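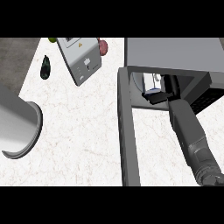 Simulated kitchen counter, Cuervo task set: gripper at the base of the carton inside the gray compartment.

Sollbridge Student Robotics Project
Progress report to the Prustport Education Fund
Saturday, November 12, 2022
Submitted by Jhonatan Paucar, project lead

Period covered

This report covers the work done since the second grant payment in May. The first report described the setup of the class and the purchase of the computers. Those items are closed and are not repeated here.

Enrollment and attendance

The class has 20 students, all from grades ten through twelve. Two students left over the summer when their families moved, and two from the waiting list took their places. We meet twice a week after school in the second-floor computer lab. Attendance has been steady except for the week of fall exams, when we canceled one session.

Students work in teams of 4. Each team has one person responsible for the motion scripts, one for the object files, one for testing and one for the log. They change jobs at the end of each unit. A few students asked to stay in the same job and I said no, though I may allow it in the last unit when the teams prepare for the spring competition.

Work completed

The main task this fall was the Cuervo task set, which is the set of kitchen problems the students have been building in simulation. In each problem a robot arm has to move an item to or from a place on a counter. The counter has a bin, a boxy appliance, several loose objects and a tall gray structure with a compartment under its top panel. The teams agreed on one common layout in the first weeks so that their results could be compared.

The compartment task has taken the most time. The arm reaches in from the side and the gripper has to come up to a small white carton without touching the walls. In the open part of the counter the arm can approach an object from almost any direction. Inside the compartment there are only a few approaches that work, and the top panel rules out coming straight down. All of the teams started with the script they had used on the open counter and all of them had to rewrite it.

The second problem was the carton itself. In early runs it tipped over when the fingers closed. One team traced this to the weight setting in the object file, which had been left at the default. Another team found that their gripper was closing too high. They now bring the fingers in low, near the base, and close more slowly. The other teams have adopted the low approach, with small differences in speed.

Test results

From the start of the school year through the end of October the teams logged 942 runs of all tasks combined. The log sheet records the team, the task, the script version, the result and a short note on what went wrong. We count a run as a success only when the item ends up in the target area and is still upright.

For the compartment task, the success rate over the last two weeks of October was 66 percent across all teams. We did not keep a separate figure for this task in September, so I cannot give a fair comparison. The goal in our proposal was 80 percent by the end of the school year. I think that is still reachable.

Most of the remaining failures fall under two notes in the log. Either the arm stops because its path would pass through the side of the structure, or the grip is off center and the carton turns as it is lifted. The first kind is a planning problem and the students are working on it now. The second kind will be taken up after winter break.

Tasks with the bin are further along and three teams have finished them. The remaining team lost time when a shared folder was overwritten and they had to rebuild two scripts from printed copies. We have since moved all files to version control. It took two sessions to teach and should have been done at the beginning of the year.

Instruction

I taught five short lessons this period: coordinate frames, joint limits, collision checking, reading a log file, and writing a test plan. The lesson on coordinate frames had to be given twice. Many students had not yet covered the math, and I should have checked with the math department before setting the order of the units. For next year I plan to move that lesson to after the first hands-on task.

Student write-ups are uneven. The best ones state what was changed between versions and what happened as a result. Others list only the final numbers. I have started returning write-ups that leave out the changes, and the second drafts have been better.

Equipment and software

All lab computers are working. The older machines render the counter slowly with shadows turned on, so those teams turn shadows off for testing and back on when they need to make images or video for their write-ups. We do not request replacements in this grant period.

The Bokau arm kit listed in the proposal has not been delivered. The supplier has moved the shipping date twice and now gives it as late January. The payment has not been released. Since the simulation work does not depend on the kit, the only effect so far is on the hardware unit, which I have moved from January to March.

Budget

Spending is within the approved lines. The software line is fully spent. The travel line is untouched and is reserved for the spring competition. The supplies line has a small balance that we would like to put toward printing posters for the competition. Please let us know whether that change needs a separate form.

Next period

Teams will finish the compartment task and begin a two-step task, in which the carton is taken out of the compartment and set down on the open counter. Each team will submit a test plan before it starts. Competition entries are due in the spring, and we expect to enter two teams.

If the arm kit is delayed again, I will send a short notice with a revised schedule for the hardware unit.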